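Building bricks (toy)
From Benvinda's Toybox, the home encyclopedia of playthings
Entry by Benvinda Leitão, last changed 2/1/25

Building bricks are small toy blocks that grip one another when you press them together, so that whatever you make stays made until you pull it apart. They belong to the bigger family of construction toys, along with plain wooden blocks, metal strips with nuts and bolts, rods and hubs, magnetic tiles and a good many oddities I've got in boxes upstairs. I've tried to keep this entry to the gripping kind (the plain wooden ones have their own page, and it's a long one!), though I wander a bit towards the end.

Name

In Britain most of us say bricks, and I grew up in a house where the Portuguese side said "peças", meaning pieces, for everything from a chess pawn to a jigsaw corner. Americans mostly say blocks. You'll also meet "interlocking bricks" in shop catalogues and "stud and tube bricks" among collectors, who mean the common sort with knobs on top and hollow tubes underneath. People argue about whether the knobs are studs, pips, pegs or bumps. I say studs in this entry, but my daughter-in-law Inês Simões says bumps and can't be shifted.

How they hold together

It's all friction. The studs on one brick are a tiny shade too big for the gaps in the underside of the next, so when you push, the walls bend outwards by a hair and squeeze back. There is no glue, no magnet and no catch. Get the fit too loose and a tower wobbles apart when a lorry goes past; get it too tight and a small child can't undo it, and then you find tooth marks on everything. 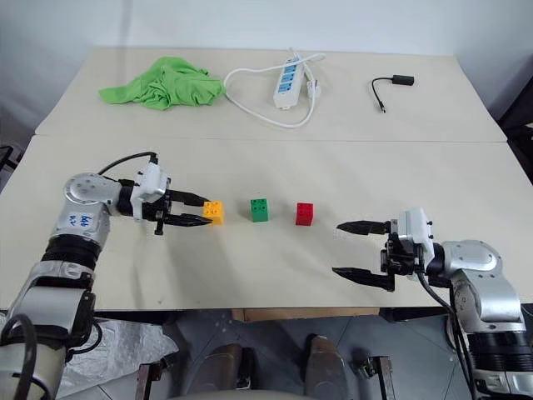
The early gripping bricks were often hollow underneath with nothing inside at all, only four walls, and they held on by their edges. They were fine for stacking straight up but hopeless if you wanted to step a wall sideways, as the upper brick had very little to hang on to. Adding tubes or posts inside gave each stud something to press against wherever it sat. You can suddenly build an overhang, or a wall with properly staggered joints like a real bricklayer's, and it will survive being carried into the kitchen to be admired.

Materials

Rubber came before plastic for some makers, and I'm very fond of rubber bricks, even if they do go hard and crumbly with age and smell like an old hot water bottle. The first plastic ones were commonly made from cellulose acetate. It takes colour beautifully, but it warps, and a box that spent a few summers in a loft may have bricks in it shaped like crisps. Later on the better makers went over to ABS, a tough, shiny plastic that keeps its shape, and that's what most decent bricks are still made from.

Wooden gripping bricks do exist. Mine are by Esteves, a small workshop that turned the studs on a lathe and glued them in one at a time, and they swell in damp weather so badly that I only get them out in May. Lovely things all the same.

Sizes and systems

There are, very loosely, two sizes. The small size is for school-age children and grown-ups, and the large one is for toddlers, big enough that it won't go down a throat. Some makers planned the two so that large bricks sit on top of small ones, and I think that's one of the cleverest ideas in the whole toy trade: a child can grow up and not have to throw out the first box.

Compatible systems (bricks by one firm that fit bricks by another) are a sore subject. Collectors can be terribly snooty about them. I'm not, but I do keep mine apart, because the fit is never quite the same and a mixed wall creaks.

Four lesser-known makes, all in my own collection

Stoster. Large toddler bricks with rounded corners, sold in a drawstring bag. The yellow fades to the colour of weak custard.

Javex. Thin, light bricks sold in boxes of 100. Cheap and cheerful! The lids never fitted, so a full boxed set is hard to come by. Mine is catalogue number 3968, the fire station, and it's missing its door.

Esteves. The wooden ones mentioned further up. Sold by post only.

Musar. Sloping roof pieces and arches, meant to be added to other people's bricks. The arches are superb, and I've used them in practically every bridge I've ever made.

Colour

Red, white, yellow and blue were the usual starting colours, with green turning up first as flat plates for lawns and only later as ordinary bricks in many ranges. I once asked Aurora Carvalho, who ran a toy stall for 30 years, why this should be, and she reckoned parents didn't want their boys building tanks. I've no idea if that's right and I've never found it written down anywhere, so please take it as stall gossip. Black and grey came along with the fashion for model vehicles. Nowadays there are more shades than I can name, and sorting by colour has become a hobby of its own. I'd warn you off it, by the way. Sort by shape! A red brick is easy to find in a pile of mixed colours, but a tiny hinge in a pile of red is gone for good.
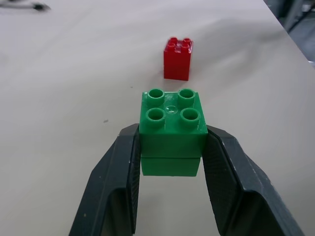
In schools and nurseries

Teachers took to bricks early on, for counting, for halves and quarters, for symmetry and for keeping the peace at wet playtimes. A brick with eight studs next to two with four is the quickest fractions lesson I know. Madalena Salgado, who taught the infants at our local school, used to hand each child six bricks and ask for a duck. Every duck came out different, and she'd line them up along the windowsill until the end of term.

They're used with older people too, for keeping fingers nimble, and the pressing and pulling is decent exercise if you've got stiff hands like mine.

Washing and storing

Warm water, a drop of washing-up liquid, an old toothbrush for the studs. Don't use the dishwasher and please don't use the oven to dry them (Olga Garcia, you know what you did). Spread them on a towel overnight, studs up first and then turned over, as water sits in the tubes for ages. Keep them out of strong sun. Yellowed white bricks can be brightened with peroxide, but they may turn brittle afterwards and I've stopped bothering.

Shallow trays beat deep tubs, even if they take up the whole of the spare bed.

See also

Wooden blocks; Metal construction sets; Marble runs; Dolls' houses, plastic; Things found down the back of the sofa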